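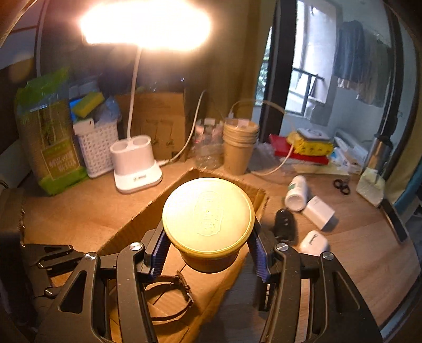

Cream-lidded tub over the open box, desk lamp on

Wustent Footy Club Forum > Travel and Tournaments

drop_punt_dad
Evening all! So the draw for the Gosirlow Cup is up, and we've got Roltik first, at 9 in the morning, after what for most of us will be a very long bus ride (I make it 304 miles door to door, and that's without the stop for breakfast that everybody always wants). I'd love for us to go up the night before. Thoughts?

ruckrover_4
I'm all for it. Last March we rolled in with barely time to lace our boots and Roltik had 2 goals on us before I'd found my mouthguard.

Sherrin Sue
Sorry to be the grump, and I do love you all, but the hostel wants $3090 for the whole squad and we still owe for the new jumpers. I'd sooner leave at 2 a.m. and sleep on the bus.

drop_punt_dad
Sue, have you ever tried sleeping next to our back line?? Fair point on the money, though. Could we send just the starters up early?

Sherrin Sue
Then the bench feels like luggage. All or none, for me.

ruckrover_4
Agree with Sue on that part, not on the 2 a.m. part. The Tu club put up 4 of our guys on couches last time and they were lovely about it, so I'll write and ask if they can take more.

drop_punt_dad
Please do! I'll hold off on the bus booking until you hear back.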